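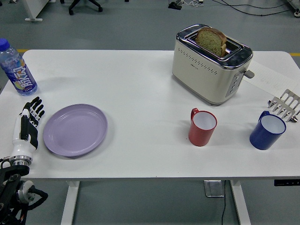

Is a "no cooking" breakfast plan worth paying for?

Posted by Saltix in Food & Household

My gym has started pushing a breakfast plan from a company called Trodon. You pay $51 a month and they send you a weekly menu, a shopping list and a lavender plate. The food is not included. I went through the sample menu on Monday and it is yogurt, toast, fruit, boiled eggs, and a bottle of water on the side. I already know how to make toast.

The claim is that people who plan breakfast the night before save money and eat less later in the day. The leaflet says "100% of members report better mornings," which makes me trust it less. Has anyone here paid for one of these for more than a month? I leave the house at 6:40, so time does matter to me. I just can't see what the $51 buys.

3 replies

Wesow
I had a similar plan for two months, different company. What you get is a list. The first week I followed it closely, the second week I was swapping things out, and by week four I was eating the same oatmeal I ate before I signed up. I will give it one thing – I stopped buying a muffin on the way to work, and that was costing me more than I wanted to admit. But you can stop buying a muffin for free.

Check how you cancel before you give them a card number. Mine wanted 16 days' notice and a phone call, and the phone line closed at 4.

Also ask who the 100% are. If they only surveyed people who were still paying, of course they were happy. The ones who quit didn't get the form.

Zinchenko
try it and see, everyone is different. my sister in law loves hers

Marrowfat
I would skip it. Write down five breakfasts you already like and tape the list inside a cupboard. Shop for them once a week. Put the dry stuff out before bed, keep the cold stuff together on one shelf of the fridge, and boil the eggs on Sunday. They keep for a week in the shell.

As for eating less later in the day, I'm not convinced. Some people get hungry at 10 no matter what they had at 7. If you are one of them, pack a snack and don't let a menu tell you otherwise. Be wary of any plan that gives everybody the same number, too. The one my office tried had us all on an 800 calorie breakfast, from the guy who bikes in to the woman at the front desk who barely wants coffee before noon. It lasted until October.

If you really want the plate, a plain plastic one costs very little at any discount store.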